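ok thread on the Drakton ballroom orchestra because I fell down a hole and can't get out

Oct 18, 2022

so. dance band. formed in Lunport, a harbor town with one decent dance floor, the Trukau, upstairs over a furniture store. they were the house band there for 9 years. NINE. same room same bandstand

lineup when they started: three saxes, two trumpets, trombone, piano, banjo, drums, and a tuba player who later switched to string bass and you can hear the exact record where it happens. whole band sounds lighter. like someone opened a window

no star soloist. the leader played second violin and mostly faced the wall. billed as "The Drakton Ballroom Orchestra" on everything, posters, labels, matchbooks

34 sides recorded. I've heard 31?? the other three I've only seen on lists. one is a waltz and I want it so bad

the sax sound is the thing. super wide vibrato, all three doing it together, sort of seasick. critics at the time hated it. "music for people who have already eaten" is a real line from the Lunport paper and I think about it constantly
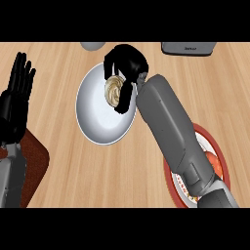
anyway the radio years. the station ran a wire up from the street and they went out live, late set only, half an hour. no announcer for the first season bc the station wouldn't pay one. the pianist just played the same eight bars at the top and everybody knew

those eight bars became the theme. it's called "Last Car Home" on the record, but people who wrote in to the station called it the stairs song -- you heard it coming up the stairs

fan letters survive btw. a whole box. lots of requests, lots of complaints about the banjo

okay the July thing. they got booked for an outdoor dance on the pier, 2,000 tickets sold, biggest crowd they ever had. wind took the sheet music in the second number. they played the rest of the night from memory and apparently repeated one foxtrot four times

the foxtrot was then their best seller. go figure

someone asked about the Hirano reissue. yes get it. 2 discs, transfers are clean but not scrubbed to death, you still get some surface noise. booklet is thin. the session dates in it are wrong for the second disc, they're off by a whole year, check against the label numbers

do NOT get the earlier one with the fake stereo. the tuba comes out of the left side and the rest of the band is in a bathtub

where to start: "Last Car Home", then "Pier Lights", then the slow version of "Tell Me in the Morning". there's a fast version too. skip it, the drummer is clearly mad at someone

singer question, I got this twice -- the early sides have a vocal trio, it's just guys from the sax section and the trombone player putting down their horns. thats why the band drops out to basically piano and drums in the vocal chorus. took me way too long to work out

after the Trukau closed half of them went to hotel work and the rest just quit music. the leader gave violin lessons. last side they cut is a polka, no idea why, it's great

if anybody has the waltz. even a bad tape. even a recording of a recroding. my messages are open

ok going to bed. will add label scans tomorow if the scanner behaves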